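Castillo Lends to Wetley for Outerwear Expansion

Wetley, the privately held maker of rainwear and base layers, has signed a five-year credit facility with the lender Castillo and will use the proceeds to open its second distribution center, the company said.

The facility is secured against inventory and receivables. It replaces a shorter revolving line that was due to mature in November. Wetley did not disclose the size of the loan or the interest rate.

The distribution center will be in Gosley, where Wetley already leases office space. The company expects to store 3,000 styles and sizes at the site once it is fully stocked, including the wool base layers it now ships from its original warehouse in Plevidmont. Orders to wholesale accounts will continue to leave from Plevidmont.

"Our wholesale and direct orders compete for the same shelves and the same shifts," said Shafiq Bandara, Wetley's finance chief. "Splitting them cuts two days from the average delivery time, and that was the case we took to the lender."

Wetley sells through its own website and three stores. Direct sales overtook wholesale last year, and returns have risen with them — a common pattern for apparel brands that move online, where shoppers often order more than one size.
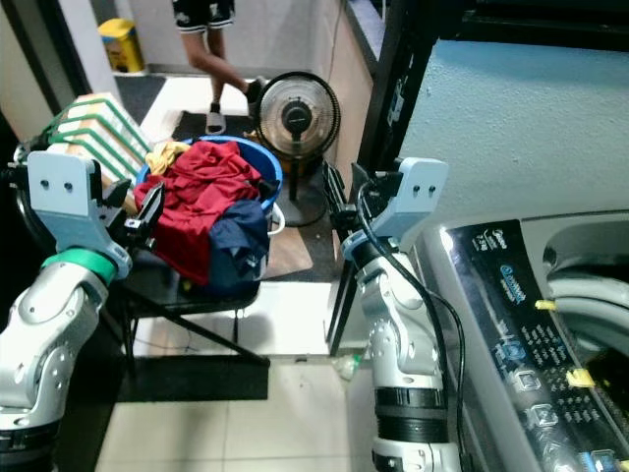 Under the loan terms, Wetley must keep inventory below an agreed share of annual sales, tested each quarter. Bandara said the company was within that limit at the end of the last quarter and has cut its spring orders to stay there.

Wetley has no plans to raise equity, he said. Castillo declined to comment on the terms.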